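The lady at the rental office in Bellitley told me the apartment came "with a few bits," and I said great, because I own nothing. I had a duffel bag, a rice cooker, and a box of books I'd been hauling around since college without opening. So a few bits sounded like a bonus! I pictured a lamp, maybe. A shower curtain if I was lucky.

What I got was a table. A long white one, shoved up against the kitchen wall, way too big for the room, so that you had to turn sideways to get to the stove. And on the first night, when I'd finally figured out which switch did the overhead light, I opened the cupboard under the sink and found the rest of the bits, which were drinks.

I mean a lot of drinks. Cans, bottles, a juice box or two, stuff with labels I couldn't read. Somebody had packed them in there neatly, tall ones at the back, and then moved out and left the whole store behind. I shut the cupboard again. It felt like opening the wrong locker at the gym.

My sister says I'm the only person in the family who could be made nervous by soda. She was on speaker, I was eating rice out of the cooker with a fork, and she wanted to know why I didn't just drink it. Free drinks! What's the problem?

"They're not mine," I said.

"You're paying rent on the cupboard," she said.

I couldn't argue with that, but I didn't drink them either. I lived there from October all the way through the holidays and drank tap water, and every time I needed the dish soap I'd say "excuse me" to the cans. Out loud. That's what living alone does, it starts with the dish soap.

Then the letter came. It wasn't for me, it was for "The Tenant, Apartment 16," and I am the tenant of apartment 16, so I opened it, fair and square. One sheet of paper, blue pen, nice slanty handwriting.

*Hello,* it said. *I used to live where you live. I moved to Wolde in a hurry for work and I left my guests' drinks under the sink. I hope they were not in your way. Please enjoy them, except I would ask one thing. If the tea is still there, would you put it out on the table for me on 2 Feb 2025? Only for the afternoon. After that it is yours. Thank you, and the left burner sticks.*

There was no name on it and no return address. The left burner did stick, though. I'd been fighting with it for months (push in, THEN turn, it said in tiny letters up the margin), and the minute I tried it that way it lit like a dream. So now I owed this person.

I called my sister back.

"It's a cult," she said.

"It's a bottle of tea."

"What happens on the second?"

I had no idea what happened on the second. I looked it up and it was a Sunday. I don't do anything on Sundays, I do laundry and I feel bad about Monday. I could put a tea on a table.

But which tea? That was my trouble. I got down on the floor with a flashlight and went through the whole cupboard, and there was one bottle that was definitely tea, way in the back, with a green band around the neck. Fine. Except then it seemed rude to put out just the tea. You know when you take one kid's picture and the other kid is standing right there? There was a red can that had been sitting next to it all this time. I took the can too.

And then the table was a mess, so I had to deal with that. I'd been using it as a closet, basically. Mail at one end, sweaters at the other, the Zaseck catalog that keeps coming no matter how many times I call them. I got the white basket from the bathroom, the one with the holes, and cleared everything into it and carried it to the bedroom and dumped it on the bed, and then brought the basket back out because I figured I might need it again. I wiped the whole table down. There are gray scuffs in the middle that don't come off, I've tried vinegar and I've tried baking soda, and I tried both again that Sunday with the same luck.

By one o'clock I had things pretty much how I wanted them.

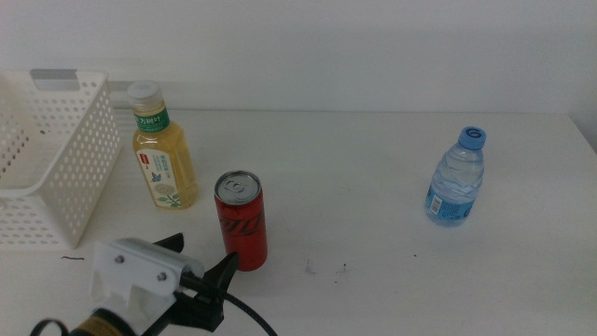

I sat down across from it all and waited, and I felt extremely stupid. I'd even combed my hair. The radiator knocked a couple of times. Downstairs the people with the piano were playing the same song they always play, the one that goes up and up and then stops where the hard part starts.

Around two, the light moved over. My kitchen window faces the back of the Trurnska building, which is nineteen floors of plain gray offices, and for most of the winter I get nothing out of it, just a sort of dishwater color from breakfast to supper. I'd honestly forgotten it was a window. But there's a gap between that building and the parking garage, a skinny one, and I guess for a little while at the start of February the sun lines up with it. It came in low along the wall and hit the tea.

Well! I don't know how to tell you what that was like without sounding like my sister's yoga teacher. It was a bottle of tea. But it lit up all the way through, this deep gold, and it threw a patch of gold on the tabletop as long as my arm, wobbling a little whenever the piano people hit a low note. There's a little blue butterfly on the label. I hadn't even noticed it on the floor with the flashlight. I put my hand flat in the gold patch and my hand went gold, and I moved my fingers around like a baby discovering fingers.

I should have taken a picture, and I didn't, I was busy. I was doing my hand. Then I got up and moved the can over so it got some sun too, and that was nice, but it only made a shadow with a pink edge. The tea was the one.

It lasted maybe the length of the song. The patch got thin, slid off the end of the table, climbed the oven door, and went out. The kitchen turned back into dishwater. I said "oh" to an empty room.

I thought about the person in Wolde. I thought about how they must have found it by accident, some other year, with somebody's leftover drink standing in the right spot after a party. And how they must have put one out again the next year to check. You wouldn't buy a table that big for a kitchen that small unless you wanted something to reach the exact place where the sun came down. I'd been cursing that table since the day I moved in. I've got a bruise on my hip that's basically a tenant itself.

My sister called while I was still sitting there.

"So? Did anybody come?"

"Sort of," I said.

"What do you mean, sort of? Did you drink it?"

I told her I was about to. I'd been told it was mine after, and it was after. I even had my hand on the cap. Then I looked at the liquid, sitting up there nearly to the neck, and I thought, if I drink it now, what do I put out next time? (I know. They sell tea. There's a store on the corner that sells nothing but tea and phone chargers.)

So I drank a can of something from under the sink instead, the front one, some kind of grape, and it was flat and way too sweet and I finished the whole thing standing up. Then I washed my sweaters, since they were already on the bed, and paid the gas bill.

The rental office called on Monday. The lease was up for renewal in the spring, she said, and they could offer me a bigger unit on the other side of the building, brighter, no furniture in it, same price if I signed this week. She sounded really pleased for me. She said people usually jumped at it.

I asked her if I'd have to leave the table.

"The table stays with the unit," she said. "Nobody's ever wanted the table, hon."

I told her I'd stay where I was. Then I asked if she had an address in Wolde for the last tenant, and she said she couldn't give that out, but if I wanted to drop a letter at the desk she'd see it got forwarded. I had a blue pen somewhere. I went to look for it in the basket.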